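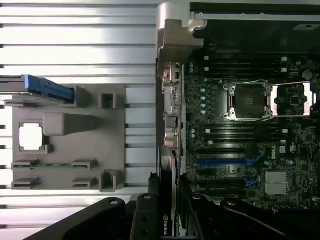
coded by Penry and Owen separately, then compared. Kept the household as the unit throughout, not the device. 493 households in Brarngate returned the survey, Drultham left out this round – too few replies. Most people who had an old computer at home had never opened it. Storage was the garage, the spare room or under the house. "I'll sort it after January" came up a lot in the comments.

Figure 2. Desktop tower on its side, side panel removed.

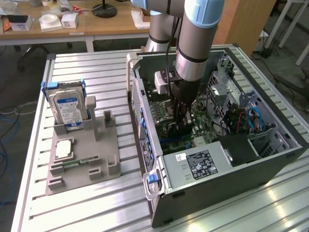

4.2 Reasons for keeping

Photos first, tax records second. Respondants worried about what was still on the drive but few knew how to get it off, or who to ask. Cost of a courier to the tip shop was a lesser worry than we expected (Gwynne's pilot had it higher). Renters kept less. Moving house did most of the clearing out.

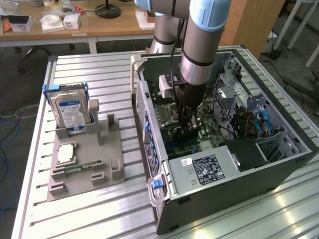
Distance mattered too. Households more than 5 km from the transfer station held on to gear longer, and 9 of them mentioned the opening hours without being asked. Closed Sundays. Kerbside collection takes whitegoods and mattresses only, which several people found odd.
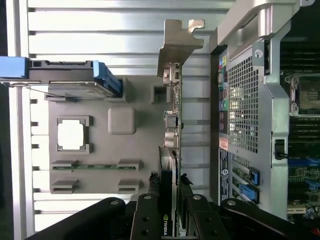

Age of the householder made little differnce once tenure was controlled for. We had expected otherwise. Free-text answers were short, often one word, so the themes in 4.3 should be read with some caution – the coding scheme is in Appendix 2.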